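Reports > Site Visits > Print, Foam and Display

Filed under: Visits / Workshop practice / Signage

Dukuler display workshop: visit notes

I spent a morning in August at Dukuler, which makes lightweight signage for short events: stage backdrops, table skirts, cut lettering, temporary wall coverings. The workshop occupies the ground floor of a former seed warehouse in Alcaraz. Amparo Arroyo, who runs the fitting side, took four of us through the cutting room, the color store and the mounting rooms at the back.

Cutting room

Foam arrives as flat sheets and is stored horizontally. Sheets stored on edge take a curve within a few weeks and then lift at the corners once mounted. The shop holds 372 sheets in its racking when full. On the day of the visit the lower shelves were low on pale colors, which are reordered every second month.

Letters are cut with steel dies up to a height of 300 mm. Anything larger is cut by knife against a template. Florencio Paredes demonstrated both methods. The die edge is cleaner, but the knife allows a serif to be thickened by eye where a narrow stroke would tear in handling. Offcuts are sorted by color and used for punctuation and test pieces.

Color store

Dukuler works from a chart of flat colors and keeps a retained sample of each batch. Yellow is the difficult one. Two batches from the same supplier can differ visibly when placed next to each other, so a word set in a single yellow is always cut from one batch. Mixed-color words avoid the problem, and Arroyo estimated that most orders from schools and small laboratories are now mixed.

Mounting rooms

The rooms at the back have white walls. Backdrops are pinned up there so that spacing and color can be judged on a vertical surface before anything is packed. Black is the usual ground for multicolor lettering, as it carries pale tones such as peach and light yellow better than white does.

Creasing is the main defect in black grounds. Matte material shows every fold line under overhead light, and pinning only at the top and one side leaves slack in the rest. Dukuler's practice is to roll backdrops on a tube for transport and to pin at intervals no greater than 800 mm on site. Clients who fold them into a box get the folds back on the wall.

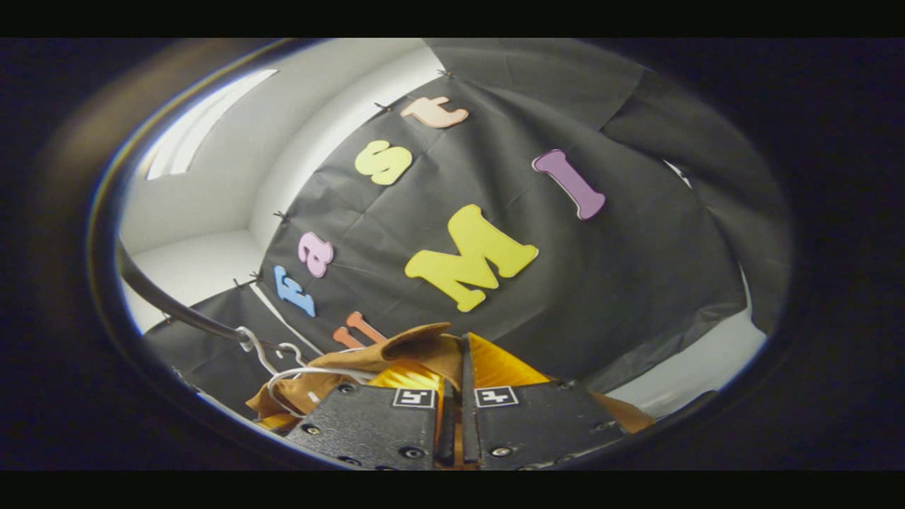

Letter spacing and layout

The lettering on the black ground reads FastUMI, each letter in its own color and with the yellow M the largest of the set. I noted a loose arc instead of a ruled baseline. An arc tolerates small placement errors that would be obvious on a straight line. Mixed case also helps, as the eye does not compare a lowercase letter with a capital for height.

Fulgencio Vallejo asked about adhesive. The shop uses removable Nendent tabs on paper and stitches through the foam on fabric. Hot glue is avoided on both.

Practical details

Visits run in the morning only and last two hours. The minimum order for cut lettering is one word. Parking is on the Lendusero side of the building.

Comments (3)

Eusebio Moya
Did they give a figure for how long the tabs hold on matte paper? Ours let go after two days in a heated hall.

Fulgencio Herrero
We ordered a backdrop from them last year and ironed the creases out from the reverse on the lowest setting. Worked on fabric. I would not try it on paper.

Amparo Arroyo
Eusebio, three days indoors is what we quote. Use two tabs per stroke on the large capitals. The data sheet is at the front desk, form 2000.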